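The Night Bus to Soltirville

posted June 9, 2024. wrote this in one go, will fix later probably

Tsehay Yilma had missed the last train. Of course she had. The board said Ondmont, then it said nothing, then a man in a vest came out and pulled the gate across.

So, the bus. Five hours, if the pass was open. She bought the ticket from a window the size of a cereal box.

"Soltirville," she said.

"You know it stops at Lekota."

"For how long?"

The woman shrugged. Slid the ticket under the glass. "Till it goes."

Her mother had called at noon. Not to say come. Her mother never said come. Said the house was sold, the papers were signed, anything left in the back bedroom by morning was going with the house. Said it like the weather. Then asked what she'd had for lunch.

Tsehay had packed in ten minutes. Dumped the drawer out on the bed, grabbed what she could see, left the rest. One bag. Her good shoes, why the good shoes? No coat.

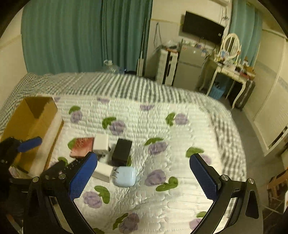
The bus was half empty and smelled of oranges. She took a seat over the wheel. A boy across the aisle had a trumpet case on his lap and both arms round it, asleep already, mouth open. Lights of Claltari going by, the tire shop, the church, the other tire shop. Then no lights.

What was even in the back bedroom? She tried to make a list in her head. Letters. The blue radio. Her father's hat, if the moths hadn't had it. And the tin, behind the loose board under the window, where she'd put 900 dollars when she was nineteen and meant to leave for good. Then she left for good in such a hurry that she forgot the tin.

Fourteen years. She'd never told anyone. What would you say? I ran away and forgot my running away money.

Lekota at two in the morning. The driver got down and lit a cigarette and talked to a dog. Tsehay stood beside the bus with her arms crossed, freezing. June, and it might as well be November up there.

"Pass is open," the driver said, to her or the dog.

"So we're going?"

"When he's here." He pointed up the road with the cigarette. Nothing up the road. Then a headlight, small, way off, wobbling. It took forever to get to them. An old man on a moped with a mail sack tied on behind him. He handed over the sack, patted the dog, turned around and went back teh way he came.

She slept after that. Dreamed about the hat.

Soltirville was gray and wet when they pulled in. She walked, the good shoes were ruined by the second corner. The house looked shorter. Her mother was on the step in her robe with two cups of coffee, one already gone cold, you could tell by the skin on it.

"I didn't say to come."

"I know."

"You have no coat."

"I know, Mama."

The room was nearly bare. Bed, window, the radio on the floor with its cord wrapped round it. Tsehay got down on her knees and felt for the board. It came up easy. Too easy. The tin was there and she worked the lid off with her thumbs. 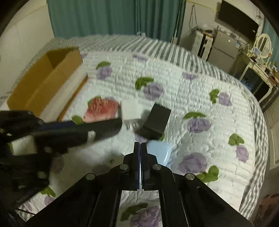 Was the money still in it?

All of it, and more besides, 2,000 dollars when she'd finally got it flat on the floor and added it up.

Old bills, new bills, a few folded so small they'd gone soft as cloth. Some of them still had a rubber band from the bakery. Her mother had worked at the bakery until her knees went.

She sat back on her heels. Down the hall the tap was running, cups going in the sink, her mother humming somthing with no tune to it.

"How long did you know?" Tsehay called.

The water stopped.

"Know what," her mother said. "Do you want eggs?"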